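# Sorting a Mixed Bin of Small Toys

Updated Tuesday, September 30, 2025

Most toy bins end up holding parts from several different sets. This page covers how to get one bin back in order on a single tabletop. You need a clear table, a shallow tray, a few cups and a marker. 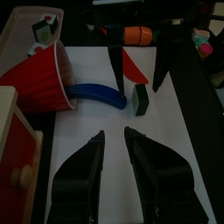

Work on a light-colored surface if you have one. Dark blocks are easy to miss on a patterned rug or a brown table.

## 1. Empty the bin in batches

Tip out a third of the bin at most. A full bin spreads over the whole table and pieces start rolling off. Leave the rest on the floor beside you.

## 2. Pull out the cubes and dice

Put anything with dots or printed faces in the tray. These are usually game pieces, and a game with one missing is hard to play. The raised rim keeps them from wandering.

## 3. Separate the blocks by shape

Sort by shape first and color second. Arches go together, then rectangles, then everything else. Our blocks are a mix of Vestley and an older Nandcombe set. The colors are close enough to fool you, but the arches don't stack well together — check the curve by laying one on top of the other.

If a box has a set number on it, write that number on the lid of the new container. Ours are 1102 and 1463, and replacement lists are a lot easier to use when you have them.

## 4. Check inside the cups

Play cups collect small pieces. Turn each one over and shake it before you stack it. Cups that still nest can be stored that way, no more than 4 high in a shallow drawer.

## 5. Put things away

- Cubes and dice: small zip bag, labeled
- Arches and long blocks: bottom drawer
- Small rectangles: top drawer
- Cups: stacked on their own

Anything you can't identify goes in one spare cup. Keep it until January. If no set has turned up short by then, give the pieces away.

Repeat with the next batch. A medium bin takes three rounds.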